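Eltix Wrist-View Recording Kit
Tadar > Data collection > Recording kits

Overview

The Eltix kit records demonstrations for imitation learning from the gripper's own viewpoint. It comprises a wrist camera, a clamp bracket, a recording unit with foot pedal, and the Trasoment logging software. The operator guides the arm by hand or through a leader arm. Each press of the pedal opens or closes one episode.

Images, joint positions and gripper opening are written to a single file per episode against a shared clock. Nothing is resampled at the time of recording. Export to a fixed rate is a separate step and leaves the original file untouched.

Camera placement

The camera is mounted close behind the fingers so that both fingertips and the ground between them stay in view. The near finger will take up a large part of the picture and will be slightly soft. Do not crop it out. A policy trained on cropped images has no reference for where the lower finger ends.

Floor-level work is best recorded over a marked surface. Painted lines give the operator a repeatable start position, and they make it easy to check afterwards whether the bracket has slipped between sessions. Vary the approach angle from one episode to the next and keep the markings fixed.
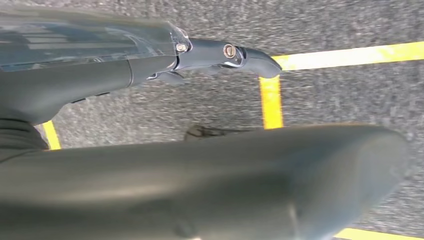 Mészáros writes that yellow lines worked well until the policy learned to go to the corner of the marking whether or not there was anything to pick up, and that a fifth of the episodes should be recorded with the object well away from any line. We agree with this. The session planner in Trasoment has an "off-mark" setting which prompts the operator at whatever interval is chosen. It is switched off by default.

Recording a set

A first set for a single pick task is normally 100 episodes. The supplied reference set contains 2,309 episodes across 21 tasks and can be loaded alongside your own for pre-training. Failed attempts should be kept and tagged with the second pedal position. They are excluded from export unless requested.

Check the lens and re-tighten the clamp screws before each session. If the bracket has been removed, run the calibration routine again. Episodes recorded under different calibrations may be stored in one set but are exported in separate groups.

Specification

Mass at wrist, camera and bracket: 226 g
Episode trigger: foot pedal, two positions
Storage: removable drive, not supplied
Calibration: printed target, supplied
Software: Trasoment, one seat included

In the box

Wrist camera and lead
Clamp bracket with screws and hex key
Recording unit
Foot pedal
Calibration target
Drive containing the reference set

Ordering

Brackets are cut to suit the wrist diameter, so please state the arm model when ordering. Additional brackets and software seats are listed under Spares. Orders for non-standard wrists placed after November are made up in the new year.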